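3. 解説パネルの撤去は鑑賞を変えるのか

3.1 滞留時間という指標

絵の横から解説文を外すと、来館者は絵そのものを長く見るようになる。この主張は展示論の文献で繰り返し引かれ、館の年報や助成申請書では既知の事実のように扱われている。しかし引用をさかのぼると、根拠とされる調査の数は驚くほど少ない。本節で検討するのは、Clutville市立美術館の常設展示室で行われた調査(以下、Clutville調査)と、その枠組みをBorachの分館で繰り返した調査(以下、Borach調査)である。後続の論考の多くはこの2件に依拠しており、残りは孫引きか、担当者の印象を述べたものにとどまる。

Clutville調査の報告者であるHedlundは、解説文を撤去した展示室で、一作品あたりの平均滞留時間が伸びたと述べる。報告書の結論部には「来館者は文字から解放され、作品と向き合った」とある。筆者がまず引っかかるのはこの一文である。測られたのは人が絵の前に立っていた時間であって、向き合ったかどうかは測られていない。立ち止まった理由には、疲労、混雑、同行者待ち、そして解説を探していたことが考えられる。最後の可能性は報告書の仮説にとって都合が悪いはずだが、本文では触れられず、付録の自由記述欄にだけ痕跡がある。「どこに説明があるのか分からず、しばらく額の周りを見ていた」という回答がそれである。

滞留時間を鑑賞の深さの代理とみなす慣行には、来館者研究の内部からも以前から疑義が出ている。Tejadaは、素描の展示室における観察をもとに、長い滞留と短い滞留のどちらにも「見ている」状態と「見ていない」状態が含まれると論じた。彼女の分類は観察者の判断に大きく依存しており、そのまま採用するには粗い。とはいえ、時間の長短だけでは何も言えないという指摘自体は、反論されないまま無視されてきたように思われる。

Borach調査には別の難点がある。撤去の前後で展示作品の配置が変わっているのである。撤去前には小品の静物画が壁の両端に振り分けられていたが、撤去後には中央にまとめられ、向かい側に長椅子が置かれた。座る場所ができれば、人は座る。報告書は椅子の追加を「鑑賞環境の整備」と記すのみで、滞留時間への影響を検討していない。解説文の有無と椅子の有無を同時に動かした以上、得られた差をどちらかに帰することはできない。これは統計以前の問題であり、標本を増やしても解消しない。
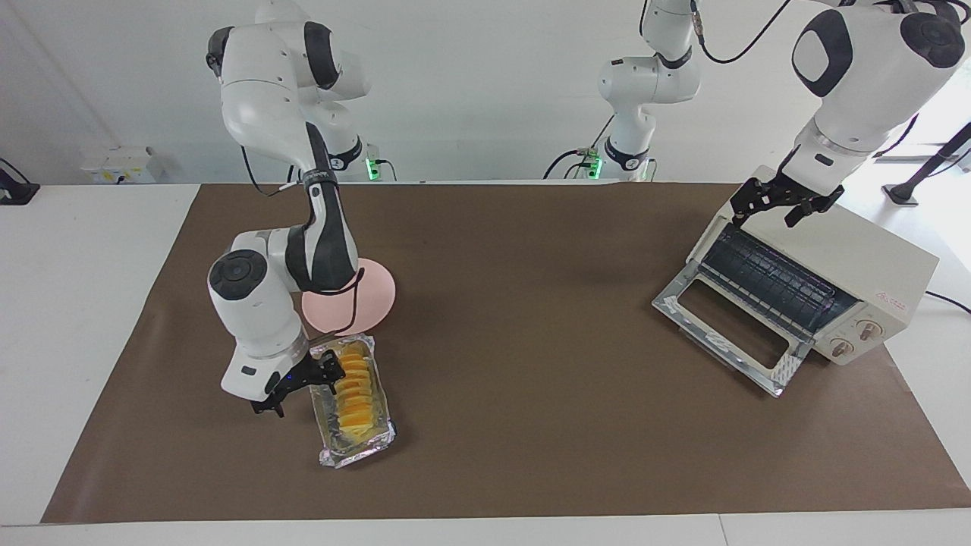 図2　白い作業台と茶色の敷き紙、白い多関節アーム。

配置変更の件について、Borach分館の学芸担当であったPachecoは、筆者の照会に対し、椅子は以前から要望があったもので調査とは無関係に導入した、と回答した。おそらくその通りなのだろう。現場の判断が調査の都合に合わせて止まるとは限らないし、止めるべきだとも思わない。ただ、無関係に導入されたことは、結果に無関係であることを意味しない。報告書を読むかぎり、この区別は執筆者の側で意識されていなかった。

測定の方法にも触れておく。両調査とも、監視員の席の近くに座った観察者が、来館者の立ち止まりと歩き出しを手元の用紙に記録している。立ち止まりの定義は「両足が止まった時点」とされるが、作品の前で体重を左右に移しながらゆっくり進む人をどう数えたのかは書かれていない。人物画の並ぶ壁ではこの種の移動がとくに多い。隣の作品を視野に入れたまま半歩ずつ動く来館者について、どの作品の滞留として計上するかは観察者の裁量に任されていたと考えるほかない。さらに観察者は、自分がいる部屋に解説文があるかないかを当然知っていた。期待が記録に入り込む余地は十分にあったことになる。

この点を補うものとして、Hedlundは観察者間の一致度が「良好であった」と書いている。だが一致度の算出に使われた区間は開館直後の空いた時間帯に限られ、混雑時の記録については一致度の報告がない。空いた部屋で一人の来館者を追う作業と、団体が入った部屋で同じことをする作業を、同じ精度とみなす理由は見当たらない。筆者は原票の閲覧を求めたが、保存期間を過ぎて廃棄されたとのことであった。

3.2 Plodiaの導入と「客観化」の主張

観察者の裁量という弱点は、支持者の側でも認識されていたらしい。その後、Montoya美術館では来館者動線の記録システムPlodiaが試験的に導入され、同館の広報は、これによって鑑賞行動が「客観的に可視化された」と発表した。試験は常設棟の3室で行われ、そのうち解説文を外したのは、近代の風俗画を掛けた奥の部屋のみである。

客観的という語がここで何を指すのかは曖昧である。人手を介さずに位置が記録されるという意味であれば、その通りであろう。しかし位置の記録から鑑賞を読み取る段階には、依然として人間の決めた規則が挟まる。作品からどの距離までを「前」とみなすか、どれだけ静止していれば「鑑賞」とするか。Montoya美術館の報告では、これらの閾値が試験期間の途中で変更されている。変更の理由は「実態に即した調整」とされるが、実態が何によって確かめられたのかは記されていない。閾値を動かせば平均滞留時間は動く。変更前の設定による集計が併記されていない以上、読者には差の大きさを評価する手立てがない。

また、奥の部屋がもともと行き止まりであることは見過ごせない。行き止まりの部屋では、人は引き返すために必ず二度同じ壁の前を通る。Plodiaの集計は往路と復路を区別せず、合計を滞留として扱う。通り抜けのできる手前の部屋と比べて数値が大きくなるのは、解説文があろうとなかろうと予想されることである。撤去前の奥の部屋の記録があれば比較は成り立つが、システムの設置は撤去と同時であり、撤去前の値は存在しない。

同館の教育普及担当Carrascoは、館の研究会での報告において、数値よりも来館者の会話の変化に注目すべきだと主張した。解説文のない部屋では、来館者同士が画題について推測を口にする場面が増えたという。これは興味深い観察で、筆者も否定する材料を持たない。しかし推測の増加をそのまま鑑賞の充実と呼ぶことにはためらいがある。Carrascoの記録に引かれた会話を読むと、画中の人物が誰であるか、なぜ泣いているのか、といった問いが多い。いずれも撤去された解説文の冒頭に書いてあったことである。答えを隠しておいて問いが増えたことを成果に数えるのは、評価の仕方としてかなり甘い。

もっとも、答えを先に与えることが常に望ましいと言うつもりもない。画題の説明を読んだ来館者が、説明された部分だけを確認して立ち去るという批判には、経験的に思い当たる節がある。問題は、その批判を裏づけるために持ち出される証拠が、批判の内容に届いていないことである。解説文が視線を狭めるのであれば、示すべきは視線の配分であって、立っていた時間の総量ではない。会話の件数でもない。

費用の問題も付け加えておきたい。解説文の執筆と校閲、翻訳、パネルの制作は、小規模館の展示予算のなかで目立つ項目である。撤去は安上がりで、しかも理念の言葉で語ることができる。Sharifiは展評のなかで、撤去を掲げた展覧会のいくつかについて、翻訳を発注する余裕がなかっただけではないかと書いた。彼女の推測には裏づけが示されておらず、筆者もそれを論拠として用いることはできない。ただし、節減と理念が同じ方向を向いているとき、理念の側の証拠には普段より厳しい目が向けられてよい。実際には逆のことが起きている。

撤去によって不利益を受ける来館者についての検討は、どの報告でも薄い。音声案内や配布冊子があるから情報は失われていない、というのが標準的な返答である。しかしMontoya美術館の冊子は入口の台に置かれ、奥の部屋まで進んでから必要に気づいた人は取りに戻らなければならない。冊子の文字は壁面のものより小さく、作品番号と壁の番号が対応していない箇所もあった。筆者が訪れた際、連れに向かって「これは何番?」と尋ねる声を何度か聞いた。個人の見聞にすぎないが、代替手段が同等に機能しているという主張もまた、調べられた結果として述べられているわけではない。

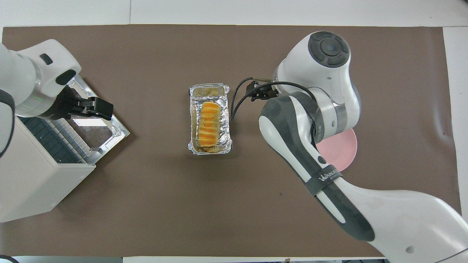

3.3 残された論点

以上の検討から、解説文の撤去に効果がないと結論することはできない。示されていないということと、ないということは別である。筆者が問題にしているのは、示されていない効果が、示されたものとして計画書に書き込まれていく過程のほうである。Hedlundの報告書には、標本の偏りと観察条件について短いながら留保が付されていた。ところがそれを引く文献では留保が落ち、「Clutvilleの調査が明らかにしたように」という定型句だけが残っている。Borach調査の報告書ですら、先行研究の紹介でこの留保に触れていない。

今後の調査に最低限求められる条件は、それほど難しいものではない。撤去の前後で作品の配置と什器を固定すること。閾値は記録を始める前に定め、途中で変えた場合は変更前の設定による集計も公表すること。展示室の形状、とくに行き止まりか通り抜けかを明記すること。解説文を戻した後の期間についても同じ方法で記録を取ること。最後の条件はこれまで一度も満たされていない。外したまま戻さない館が大半だからだが、戻したときに滞留時間が下がらなければ、撤去以外の要因を疑うべきことになる。

あわせて、解説文の質という変数も放置されてきた。比較の対象となった旧解説文を筆者が入手できたのはClutvilleの分だけだが、その多くは画家の略歴に紙幅の大半を割き、目の前の絵についてはほとんど語っていない。こうした文章が取り除かれて支障がなかったとしても、それは解説文一般が不要であることを示さない。画面の細部に読者を差し向けるよう書かれた文章と比べたとき、撤去がなお優位に立つのかどうかは、まだ誰も試していない問いである。Carrascoは次の展示替えで短文と長文を併用する案を検討中と聞くが、記録の方法については未定とのことであり、現段階で評価を加えることは控える。

次節では、解説文を残したまま掲示位置だけを変更した事例を取り上げ、床面近くに置かれたパネルの読まれ方を検討する。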